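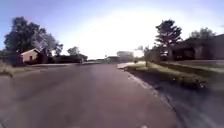 Chapter 6
Local Roads and Their Edges

A local road is usually the oldest piece of public property in a small town, and often the least studied. Residents travel along it daily, yet few could say how wide it is, where the public land ends and the private land begins, or who is responsible for the grass beside the pavement. This chapter treats the road and its edges as one subject. The pavement, the verge, the hedges, the trees, and the buildings that face the road were seldom planned together, but they are used together, and a decision about one of them soon affects the rest.

Earlier chapters dealt with main highways, where lanes, shoulders, and signs follow set rules. Local roads are looser. Many have no painted center line. Drivers on such roads judge their position from the edge of the asphalt, from the line of a hedge, or from the trunk of a familiar tree. In the town of Stukmont, which serves as the main case in this part of the book, older residents still give directions by tree and rooftop, and the town's own maintenance records did the same until the roads were formally surveyed.

6.1 The Parts of a Roadside

For the purposes of this chapter, the roadside is divided into the pavement, the verge, and the frontage. The pavement is the hard surface on which vehicles travel. The verge is the strip of grass or soil next to it, which carries away rainwater and gives people on foot a place to stand clear of traffic. The frontage is everything beyond the verge that faces the road: walls, fences, hedges, driveways, and the fronts of houses and sheds.

These parts are simple to name and harder to separate on the ground. On Chettiar Road, the first of the Stukmont study sites, a hedge planted on private land had grown outward over many years until its base stood well inside the public verge. The owners regarded the hedge as theirs, and so did their neighbors. The town regarded the soil beneath it as public. Both views were correct, and the matter was settled only when a drain had to be laid. The agreement reached there is discussed in Section 6.4.

6.2 Light, Shade, and Sight

A road that runs east and west presents a special problem. For a short period after sunrise and again before sunset, the sun stands low over the road itself, and a driver heading toward it faces strong glare. Hedges and shrubs along the side lose their color and appear as a single dark mass. A person, a post, or a parked bicycle near the edge may be hard to tell apart until the driver is close.

Trees change this problem in more than one way. A broad crown near the road can block low sun for part of its length, but the driver then passes from shade into full light, and the eye needs time to adjust. Eusebio Moya, who surveyed 41 local roads for the Ferkeck district, recommended that roadside planting be inspected at the hours when glare is worst – in early morning and again toward evening – as well as at midday, when crews were normally sent out. His survey form is used in the field exercise for this chapter.

Low buildings offer little relief. A single-storey house set back behind a verge casts a short shadow for most of the day, and its main effect on the road is to bring driveways, mailboxes, and foot traffic to the edge of the pavement.

6.3 Before You Read Further

Students should choose a stretch of local road no longer than 600 feet and visit it on foot before beginning the next section. Stay on the verge or sidewalk at all times. Prepare a plain sketch showing the pavement, verge, and frontage on both sides, and mark any place where the boundary between them is uncertain. Allow up to 20 minutes for each side of the road. Keep the sketch, as it will be revised after Section 6.5.

Related chapters
Chapter 4: Highways and Through Traffic
Chapter 5: Bridges and Crossings at Lullon
Chapter 7: Drainage and Open Ditches
Chapter 8: Street Trees and Public Planting
Appendix B: The Ferkeck Survey Form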